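Organización de espacios domésticos y de almacén. Apuntes de la unidad 3: estantes de sobremesa
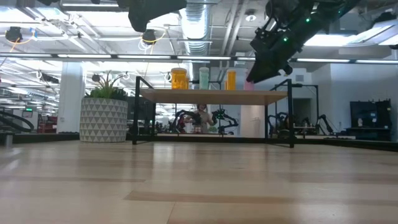
La capacidad útil de un estante de sobremesa depende de tres magnitudes: la longitud libre del tablero, el fondo y la altura disponible bajo él. La longitud libre se mide entre montantes, con los envases ya provistos de tapa, dado que la tapa suele sobresalir del cuerpo. En un estante de tablero de madera clara sobre bastidor metálico negro, con las patas delanteras prolongadas por encima del tablero, esas prolongaciones limitan el acceso frontal en los extremos y conviene descontarlas. La hilera de botes de plástico naranjas, verde pálido y rosa ilustra el caso de diámetros desiguales: el bote naranja ancho de la izquierda es el mayor y oculta en parte a otro más estrecho, de modo que la extracción del segundo se complica. El espacio inferior, libre, se contabiliza aparte.

3.1 Definiciones

Frente ocupado (F): suma de los anchos máximos de los envases de primera línea, tapas incluidas.
Holgura (h): separación mínima entre dos envases contiguos que permite asir uno sin desplazar el otro. En el curso se toma h = 12 mm.
Longitud libre (L): distancia entre caras interiores de los montantes.

Condición de colocación en una sola fila de n envases:
F + (n − 1) h ≤ L

Para L = 900 mm y n = 3, el frente ocupado admisible es de 876 mm. Si la condición no se cumple, se reduce n o se pasa un envase al nivel inferior. No se admite la doble fila salvo que los envases posteriores superen en altura a los anteriores.

3.2 Criterios de orden

El color se reserva para la categoría de contenido y se fija antes de llenar los envases. El tamaño no codifica nada. Dos botes del mismo color y distinto diámetro pertenecen a la misma categoría y se colocan contiguos, con el de mayor frecuencia de uso en el extremo accesible.

Las plantas en maceta quedan fuera del tablero, apoyadas en la mesa, para evitar el riego sobre los envases.

3.3 Práctica

Material: estante Jatska, juego de botes Walleo, cinta métrica. Medir L, fondo y altura inferior. Calcular F para la dotación asignada y comprobar la condición de 3.1. Entregar croquis acotado en planta y alzado, en milímetros. Las hojas se entregan a Cherry Mae Padilla antes de la sesión del sábado.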